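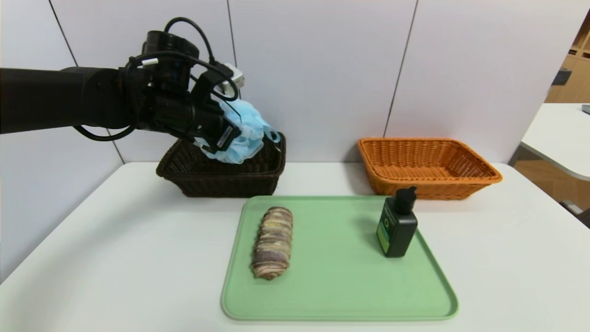

Figure 3. Layout of the sorting table, with two wicker baskets at the back and a light green tray in front. The tray holds a striped knitted bundle and a pump bottle; a light blue mesh bath puff is over the dark brown basket.

3.2 Materials and table layout

The sorting task used small household goods of the kind that collect on a bathroom shelf or at the end of a bed. We chose them from a pool of 300 items put together in April for the Tenden household storage study. An item entered the pool if it could be lifted with one hand and did not need to be kept cold. Sharp items and medicines were left out.

Each layout had a starting place and two destinations. The starting place was a plastic tray with a raised lip, set near the front of a white table. The destinations were two rectangular wicker baskets at the back, one dark brown and one orange (Figure 3). We used baskets of different colors so that the written instructions could refer to them without using left and right, which had caused mix-ups in the pilot at Medham. The baskets were not labeled.

Items fell into three groups: washing goods, soft clothing, and bottled goods. Bath puffs, sponges and face cloths were washing goods. Socks, gloves and other small knitted pieces were soft clothing, and were rolled before being placed on the tray. Bottles with pumps or caps made up the last group. Bottles kept their original labels, as removing them left a sticky patch that picked up lint from the knitted items.

3.3 Sorting rules

Two rule sets were compared. Under the use rule, items went together if they would be used in the same room. A bath puff and a pump bottle would then share a basket, and socks would go in the other. Under the material rule, soft items went together and hard items were kept apart from them, so the bath puff joined the socks. Both rule sets were printed on a card in the same type size.

The bath puff was the item that most clearly separated the two rules. It is a washing item by use and a soft item by material, and its place in the finished baskets shows at once which rule was followed. Face cloths behaved in the same way but were harder to tell from small clothing when folded. For this reason every layout included either a puff or a sponge.

We recorded 704 layouts in all. A layout was counted as complete when the tray was clear and every item sat inside a basket, below or level with the rim. Loops of cord hanging over the rim were allowed. Items that rested across the rim were scored as placed but untidy, following the scale in the Pliltunine manual – the only change we made was to drop its category for stacked boxes, which did not occur here.

3.4 Problems with particular items

Mesh puffs were awkward for several reasons. They have no fixed shape, they spring back after being pressed, and the hanging loop can catch on woven rims. Wicker made this worse than a smooth-sided bin would have. In 18 layouts the loop caught on the weave, and these were scored from the final position of the puff only.

Rolled knitwear gave a different kind of trouble. A tight roll keeps its shape when lifted, but a loose one opens and takes up more of the basket. We settled on rolling from the toe toward the cuff and tucking the end under. Pieces that came undone before the layout began were rolled again.

Pump bottles were stable on the tray but less so in the baskets, where the woven base is uneven. The instructions did not say whether a bottle should be left standing or laid down, and both were accepted. A later check of 25 layouts suggested that standing bottles left more room for soft items, though the sample is too small to say much about basket size. MacLeod baskets, which are deeper, were tried in the pilot and set aside: small items could not be seen over the rim, and scoring from the front of the table was slow.

Tray color was held constant within a block of layouts and changed between blocks. We did not analyze it separately.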